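November, past ten at night

Sorting the spare room has now moved to the bed in the spare room, which I suppose counts as progress. I started after supper with the idea of filling one box and being done by eight. The idea came from Tamsin Calloway, who has moved house so often that she owns a label maker and speaks of it fondly. Her method is one box, no categories, thirty seconds per object. I have spent twenty minutes on a pen.

Things I found before I even got to the bed: 12 keys, none of which open anything I live in. The instructions for a Grema kettle that died two apartments ago. A receipt from the Comis on Ambrose Street for 76 dollars, faded so badly that I can't tell what I bought, only that I must have wanted it very much. I kept the receipt. I don't know why. It went in the drawer with the keys.

Mom called in the middle of it to ask whether I still had her good scissors. I said I'd look. I was holding them at the time, but I need them for the tape, and she has managed without them since spring.

The white box is the sturdiest one I own, so naturally it gets the smallest things. I put the safety glasses in first. I bought them for the shelf project, wore them for one shelf, and then hung the second shelf squinting. It shows. They are staying, though, cord and all, in case I ever become the kind of person who finishes a wall.
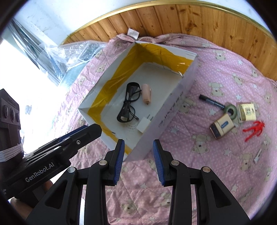
The box so far. Marker and green tape still out on the bedspread.

It holds three things, if I'm generous about the little ones. At this rate I'll have the room clear by the time I'm 80. I meant to write the contents on the side with the black marker, but I couldn't settle on a word. "Misc" feels like giving up. "Glasses etc." puts a lot of weight on the etc.

Stopped at ten and made toast. The bedspread needs a wash, and I can't wash it until everything comes off it, so that's tomorrow spoken for. Must also call the Drudeo people about the radiator, and give Mom her scissors back. Or at least find them officially.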